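Checking and Adjusting the Fingers on a Hand-Held Gripper

Maintenance procedure, Nuvlow Handling Laboratory
Prepared by Cinzia Orlandini. Reviewed by Rizal Lubis.

This procedure covers the routine inspection of the hand-held grippers used at the tabletop stations. It applies to the black two-finger model with block fingers and brass bushings in the linkage arms. It does not cover the wall-mounted units at Dunmore, which have their own sheet.

The inspection is due after every 200 hours of use, and whenever an operator reports a slipping grip or a stiff trigger. Allow 44 minutes for a full check.

Before starting

Disconnect the cable and place the tool on a clean mat with the fingers open. You will need a hex key set, a lint-free cloth, isopropyl alcohol, a feeler gauge and the station log. Do not use spray lubricant at any point. It travels along the arms and ends up on the finger faces.

Step 1. Clean the fingers

Wipe the inner face of each finger with a cloth dampened with alcohol. Work from the base toward the tip and turn the cloth often. Silicone items leave a thin film that is hard to see but easy to feel - run a gloved fingertip across the face, and repeat the cleaning if it drags.

Step 2. Check the bushings

Hold the body of the tool still and move each linkage arm gently from side to side. A sound bushing allows the arm to swing without sideways play. Look at the brass ring as the arm moves. If the ring turns in its seat, or stands higher on one side, tag the tool and send it to Maxine Merrick for replacement. Bushings are replaced as a full set.

Step 3. Align the fingers

Close the fingers slowly until they touch. The inner faces should meet along their full height. If a gap shows at the tip, loosen the finger screws by a quarter turn, press the faces together by hand, and retighten the screws a little at a time, moving from one to the next. Check the gap again with the feeler gauge before going on. 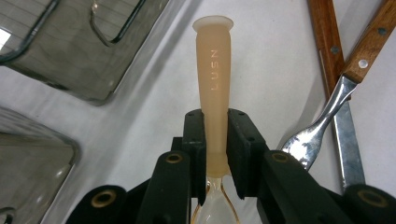
Step 4. Test the grip

Close the fingers on the narrow part of a test utensil and lift it clear of the table. Hold it upright for seven seconds, then tilt the tool slowly to each side. The utensil should not rotate or slide between the fingers. Carry out three lifts. If any of them fails, return to Step 3.

Include at least one item with a soft, rounded handle in the test. Hard, flat handles will often pass on a poorly aligned pair of fingers.

Step 5. Record the result

Enter the tool number, the hours of use and the outcome in the station log - including checks where no adjustment was made. Tools that fail twice in succession are to be withdrawn from use until Renzo Gentile has approved their return.

Last revised Aug 15, 2022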